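Teaching the arm to put things in a bin: notes from June

I am in the second month of collecting examples for our sorting arm, and the number on my sheet this morning was 694.
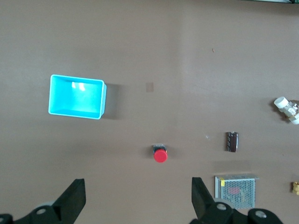
A reader of my last post wrote to me that 694 is too many for such a simple job, and that with a good model 70 clean ones would be enough. I thought about this comment for a long time. Maybe it is true when the objects always lie the same way. On our table they do not. The red stop button is the best teacher of this. When it stands on its base, the fingers can take it without much trouble. When it is on its side, the round cap is smooth and I have to come down slowly, with the jaws wide open, and decide which part to close on.

The task has the name Pluvano in our folders, and the rule is short: take one thing from the table, put it in the blue-green bin, go back. I drive the arm by hand and the software saves everything. Between examples I move the pieces to new places, and I try not to make a pattern. This is harder than I expected. After 2 hours I saw that I was always leaving the power supply on the right side, near the jaw, so now I throw a die with 6 sides to choose the area.

The colleagues at Grallbridge asked me also to keep the failed grasps. Before, I was deleting them. Now I mark them with a letter F and write one line about the reason, for example "closed too early" or "touched the mesh".

What I still don't know is how to hold my own speed constant. In the morning I am careful and slow, and after lunch I am quick, and the model will learn from both of me. If you have done this work and have some method, please write it in the comments. Tomorrow I continue with the small brown cylinder.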